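3.2 Warning messages and the Hillville ferry attack

The second case is the attack at the Hillville landing in March. An incendiary device was thrown from the road bridge and missed the pontoon. It went into the water, no one hurt. Police closed both banks within the hour but the public message went out much later, and in two versions. The first told people to leave the waterfront. The second told them to stay inside. Both stayed live on the city's site until the next morning.

We take this case because the physical harm was nil. Whatever fear we measured came from the messages and the talk around them, and from the closure itself. Earlier work on Jurari (Tsao and Iordache) had a death in it, so the two effects were hard to pull apart.

Respondents were reached through the ferry operator's mailing list and through two neighbourhood groups. The list gave us more than 800 replies, of which 500 were complete enough to use. Not a random sample. Older riders are over-represented, tourists hardly there at all – a real gap, given that the landing is used mostly by visitors in the warmer months. We come back to this in section 5.

3.3 Interview setting and recall task

After the survey a smaller group did a recall task at home. Each person was asked to go back to the moment the first message reached them: which room, who was with them, what they did next. Then the second message. Darius Sârbu ran the sessions in Romanian and Radu Pană the ones in English, same script both times. Sessions were kept short. Longer ones in the pilot drifted into general talk about the police, interesting but no use for coding.

Most people had the message on a phone, a few on a computer with the city page already open. Those few are worth noting. They tended to see the two versions side by side and they were the angriest in the whole group. Several said they stopped trusting the alerts that night and haven't gone back to them.

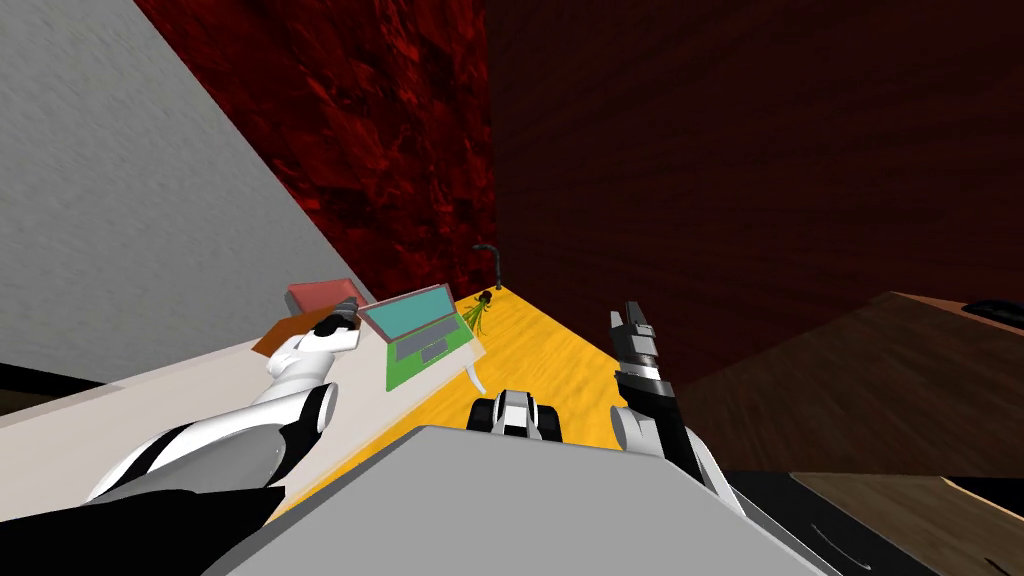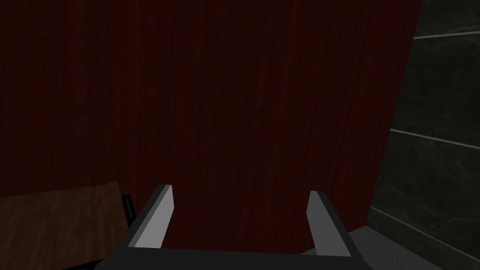 Figure 4. Two rendered views of the same interior.

3.4 Coding

Transcripts were coded for action taken (left, stayed, called someone, did nothing), for stated source, and for how sure the speaker was of the time. Pui-shan Tsao and Liviu Sârbu coded seperately and then met to settle differences. Most of the disagreement was over "did nothing". One coder counted waiting by the window as doing nothing, the other as staying. We went with staying.

Times given by respondents were checked against the alert log. The log runs to 1737 entries for the night, many of them repeats pushed by the system when a phone came back into range. Repeats were dropped. Where a person's account matched no entry we kept the account and marked it unverified, on the view that a wrong memory of a warning is still data about the warning.

3.5 First results

People who got only the first message mostly left. People who got only the second mostly stayed, as told. The trouble is with those who got both. They split, and within households they split too – one parent heading for the car while the other was locking the door. Calls to relatives were highest in this group, and so was blame, aimed at the city more than at whoever threw the device.

Distance from the bridge mattered less than we expected. Riders living in Plikarano, well up the river and never inside the cordon, reported much the same fear as those near the landing. Word of mouth probably explains part of it. A rumour of a second device was going around the Plikarano groups before the city had said anything at all, and it was never properly denied.

Whether riders came back is another matter. The operator let us see weekly boardings for the Hillville route, on condition that we not print the totals. The dip was sharp and brief. Commuters were back first. School groups stayed away the longest, mainly becuase the schools needed written advice from the police and the advice was slow.

Survey answers on this point don't line up well with the boardings. Many who said they would avoid the ferry must have been using it again soon after, or else were never regular riders to begin with. The survey didn't ask how often they rode before. It should have. The follow-up form has the question, and those replies are still coming in.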